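Shift Six

Uchenna Abubakar had until 6 to get the thing to pick up laundry. Not fold it. Folding was October, folding was somebody else's problem. Just up off the couch, into the bag, done.

"Attempt 638," she told the log. Her coffee was gone. She drank from the cup anyway.

The arm came down, stopped, thought. You could hear it thinking, a little tick in the shoulder joint that Zelham swore was normal. Zelham made the shoulder. Tindura made the hand. Cortés, who ran the lab, made promises.

"It did towels," Cortés said from the doorway.

"Towels are square."

"Clothes are basically towels."

She didn't answer that. Her mother had cleaned hotel rooms in Plarno for twenty years, could strip a bed while arguing on the phone, sock in her teeth. Never looked down once. Uchenna had tried to write that into a spec one time. Got half a page and quit. 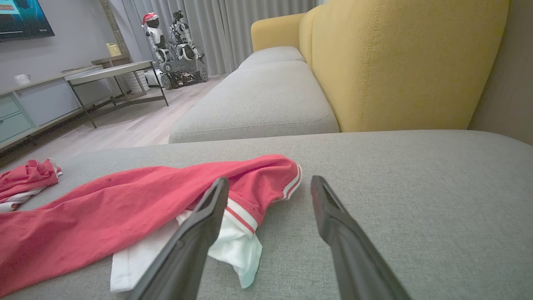 Red on white, that was the trouble. Where did one thing stop? The machine wanted an edge and cloth dosen't have edges, it has opinions. It picked a grasp point. Unpicked it. Picked another one two inches over, confidence way down.

"Just let it grab," Cortés said. "Investors land Monday."

"If it grabs there it takes both."

"So? Both go in the bag."

She opened her mouth. Shut it. 800 hours of training on telling one garment from the next, and both go in the bag. Her mother would of laughed till she had to sit down.

She deleted the line. One line. Hit go.

Tick, tick. The fingers started to close.

Her phone buzzed on the desk. Mom. She let it ring twice, then picked up, eyes still on the arm.

"Are you eating?" her mother said. Water running behind her, plates, a radio.

"Hang on," Uchenna said. "Hang on, it's lifting."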